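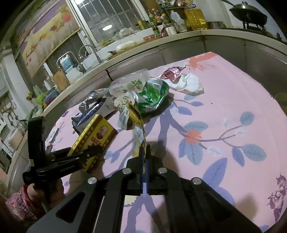

Conversion placement: how far back should the kicker go? (thread)

1/ Finished coding 600 conversion attempts from the regional league, three seasons, all clubs. The main question was depth: given where the try is grounded, how far back does the kicker put the tee, and does it help. Notes follow.

2/ Law background for anyone new to this. The conversion is taken on a line through the spot where the try was scored, parallel to the touchlines. The kicker has no say in the lateral position. Depth is free. It's the only geometric choice he gets.

3/ The posts are 5.6 meters apart. Call the lateral distance from the middle of the posts x. Ignoring the crossbar, the widest view of the gap comes at a depth of the square root of x squared minus 2.8 squared. For anything outside the posts by a fair margin, that is close enough to x.

4/ So the classroom answer for a try out wide: if you are 34 meters across, go 34 meters back. That is a kick from near the touchline, and a long one. Straight-line distance to the center of the posts is 48 meters.

5/ Most kickers in this league can't make 48 meters reliably on a heavy field. They come forward and accept a narrower target. The usual coaching view is that they're giving up accuracy. The size of what they give up is rarely stated.

6/ Same 34 meters across, tee on the 22-meter line. The opening drops from a bit under five degrees to a bit over four. The kick gets seven and a half meters shorter. The curve near its maximum is very flat, and you can come a long way forward before it hurts.

7/ Too far forward is a different matter. Inside ten meters from that same wide position the opening falls off quickly. The near post starts to hide most of the target. I have a handful of these in the set, all rushed, all missed.

8/ Plodora are the interesting club. Their kicker uses nearly the same depth for every wide attempt, just behind the 22. He doesn't adjust for x once he is outside the 15-meter line. His success rate from wide is the best in the league over the period.

9/ I don't read that as proof the fixed depth is optimal. He may simply be the best striker of the ball. What it does show is that a fixed depth costs him very little, and the geometry says the same.

10/ Mekcombe do the opposite. Their kickers walk back until the angle "looks right," and the depth varies by as much as ten meters for near-identical grounding spots. Two kickers, same habit, so I assume it is coached.

11/ Their misses from wide are mostly short or fading late. Very few are wide off the boot. This fits a length problem. If I had one recommendation for them it would be to come forward and leave the swing alone.

12/ Central tries. Under the posts, the angle is never the issue. Depth only has to clear the crossbar and keep the chargers off. Defenders may leave the goal line once the kicker starts his approach, so a tee set very close in with a long run-up is a bad combination.

13/ Charge-downs are rare in the data, and every one involved a kicker who paused mid-approach. Check your own footage for this. A stutter step is the start of the approach as far as the defense is concerned.

14/ Wind. I only have usable wind notes for the ground at Mirkevon, where the club logs it at kickoff and again at halftime. Capacity there is 3,000, with one stand on the west side and nothing on the other three. The west touchline is sheltered and the east isn't.

15/ There are 29 wide attempts at Mirkevon with the wind across the posts. That's a small sample and I would not put a percentage on it in public. The direction is what you'd expect: kicks from the open side finish downwind of the aim line, and more so from deeper tees.

16/ Drift grows faster than distance, since the ball is slowing as it goes. A crosswind is therefore a second argument for coming forward. The angular penalty stays the same and the time in the air drops.

17/ Hosoda moved their tee position forward partway through the last season, in September. Before and after are not a clean comparison. They changed kicker in the same month and the early fields were dry. I left them out of the depth model and list them separately.

18/ On the model: logistic regression, made or missed, with distance, opening angle, side of field and kicker as terms. Distance carries most of it. Angle matters below four degrees and does very little above that. Side of field mostly disappears once kicker is included.

19/ Right-footed kickers are supposed to prefer the left side of the field. I see a small difference in that direction, well inside the noise. The set has too few left-footers to test the mirror case.

20/ Known problems. Tee depth was read off broadcast and club video using the field markings, so assume an error of a meter or so. Worse when the camera is low. Any attempt where I couldn't see two lines near the tee was dropped before coding.

21/ Game state isn't in the model. A kicker trailing by one late on is under a different load from one who is up by a lot. I have the scores and can add them, but the close-and-late group is thin.

22/ Penalty kicks at goal are a separate set. The mark fixes the kick on a line, and teams choose whether to shoot at all, so the easy ones are overrepresented. Please don't read these conversion numbers across to penalties.

23/ Correction to post 7: one of those close-in attempts hit the near post and went over. It was coded as a miss in the first pass and has been fixed in the sheet. The fit doesn't move.

24/ Next set is drop-out length against receiving formation. Coding has started with the Plodora home games.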